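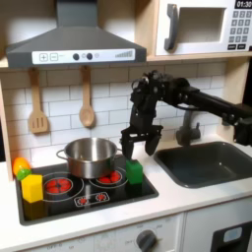
*By Denise Staniforth | Product pages, Lotstead | Updated Aug 13, 2020*

## Mendes Play Kitchen

The Mendes is a one-piece play kitchen with the cooktop, sink area and microwave all within reach of a child standing at the counter. We have carried it since November and it is our best seller in the pretend play section. Item number 232.

**Hood.** Gray, with sloped sides and a narrow chimney. The white strip along the front has printed plus and minus buttons, two round dark knobs and a row of rising bars like a fan-speed gauge. The printed parts are for show. Wipe the strip with a damp cloth and no cleaner, or the printing will dull.

**Microwave.** White, with a dark gray handle on the left. The display reads 01:30 and does not change. It needs no batteries.

**Wall and hooks.** White subway-tile pattern with gray grout lines. Small hooks under the wooden shelf hold a slotted spatula and a spoon, both wooden. Hang them by the handle ends.

**Counter.** White, with a black cooktop set into it and a dark gray faucet at the back. The faucet is not plumbed. Please don't pour water into the unit, as the panels will swell at the joints.

### Pots and play food

The kitchen ships with the two utensils only. Pots are sold separately, and most small sets will fit the cooktop. Customers often ask about the Zunano stainless pot, and yes, it works with this kitchen. Loose blocks make good pretend vegetables and cost less than a food set. Blocks and food sets are listed under Ploltden. 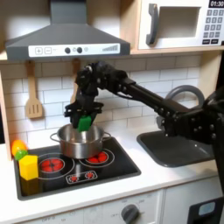

*Mendes cooktop with stainless steel pot and green block.*

### Assembly and care

Allow 3 hours for one adult. Fit the side panels first and leave the screws a little loose until the shelf is in. The hood goes on last. Tighten everything again after a week of play.

Maximum load on the counter is 50 pounds. It is not a step or a seat.

Replacement hooks, knobs and utensils can be ordered by writing to Rosário Pacheco in our parts department. Give the item number and say which part you need. Parts orders go out on weekdays.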